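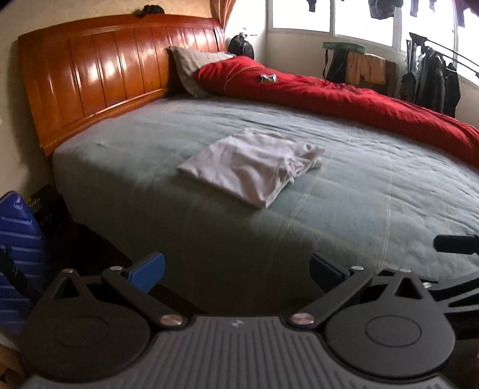 Okirik Hand-Held Gripper, Research Edition

Okirik is a two-finger gripper carried by a person and used to record manipulation data for training robot policies. It was developed by Prelima for work on cloth, bedding and other soft household items. The same finger set mounts on a robot arm through the Drernavier wrist plate, so the fingers that touch the object during recording are the fingers that touch it at run time.

Product status: available to order
Page last revised: 22 August 2019

Fingers and linkage

The finger linkages are black and pivot on silver screws. Each linkage ends in a blue pad. The two pads are the same part and can be swapped left to right. Pads are a wear item. Replace both together, even if only one shows damage, and run the width calibration again before the next session.

The pivot screws should be checked with the supplied driver at the start of each day. Tighten until side play is gone and the linkage still moves under its own weight. Overtightened pivots slow the return stroke and show up in the log as a lag between trigger position and finger width.

The handle is black and cylindrical. Handles for left-handed use are listed under Spare parts.

Recording

The camera looks forward over the body of the tool, and both fingers stay in view through the full stroke. Finger width is read from the image. There is no encoder in the tool and no cable to the operator.

Width calibration takes 3 steps:

1. Close the fingers fully and hold.
2. Open the fingers fully and hold.
3. Close on the gauge block and hold.

The calibration is stored with the session. Sessions without one are rejected on import.

Method: pick and fold on soft surfaces

Okirik was used in a study of cloth pickup in furnished homes, run by Prelima with the Chareonsuk test group. The question was whether a policy trained only on hand-held recordings could pick up and fold a single garment lying on a bed, where the surface under the cloth gives way when pressed.

Operators recorded 3000 demonstrations in 7 homes. Rooms were recorded as found, with luggage, clothing and bedding left in place. A demonstration starts with the tool above the bed and the cloth in view, and ends when the cloth is released. Demonstrations with a dropped cloth were kept and labeled.

The policy was then run on an arm in 6 rooms that had not been recorded. Results in short:

Pickup succeeded more often when the approach was shallow. Steep approaches pushed the cloth into the blanket and closed on both layers.

White cloth on a darker blanket was the easiest case. Cloth close in color to the blanket was the hardest, and most failures there were missed edges.

Bright windows behind the bed reduced the accuracy of the width reading. Locking exposure at the start of the session removed most of the error.

Training on tidy rooms alone gave a weaker policy than training on the full set, with the number of demonstrations held equal.

Known limits

The method has not been tested on fitted sheets or on items heavier than a bath towel. Glossy furniture can produce false matches in camera tracking. Move the tool slowly for the first few seconds of a session so that the map has enough fixed points.

In the box

Gripper with finger set
Spare pads, one pair
Gauge block
Pivot driver
Calibration sheet

Spare parts

Finger pads, pair
Pivot screw kit
Left-hand handle
Drernavier wrist plate, sold separately

Orders and lead times

Orders placed in July or later ship with the revised pivot screws. Earlier units can be updated with the pivot screw kit. Software for import and calibration is included with the tool.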